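Folding for a living: a talk with the owner of Bindska laundry

The owner of Bindska, a small wash-and-fold shop, has been in the trade for nine years.

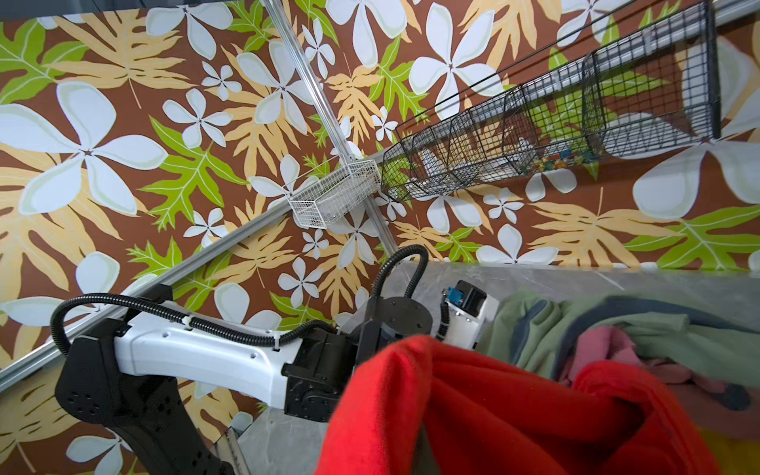
She did not plan it. She took over the lease from Delport, a dry cleaner who wanted to retire, and for the first six months she only learned how to sort. "People think washing is the difficult part," she told me. "The machine does the washing. The difficult part is the pile."

Fleece is what she talks about most. It takes a lot of space and it does not want to stay flat. "I fold the arms in, then I fold in half, and then I leave it alone," she said. "If you press it, it opens again like bread." She puts fleece on the bottom of the stack and thin cotton on top.

I asked about red clothes. She laughed and said that she has paid for two pink shirts in her life -- both of them in the first February. Now every red piece is washed by itself the first time, also when the customer says it is old.

The shop charges by weight, and a family bag takes her 42 minutes to fold and pack if there are not too many socks. Last year she counted the bags for the tax office and came to 2,306. "I did not believe it, so I counted again," she said.

She has no special board for folding. She tried one, and it was good for shirts but too narrow for anything with a hood. A flat surface at the height of the hip is enough for her, and good light, so that dark blue and black do not go in the same stack.

At home, she admitted, it is different. Her own clean clothes stay on a chair, sometimes until the next wash. "My husband folds them," she said. "He does the sleeves wrong, and I don't tell him."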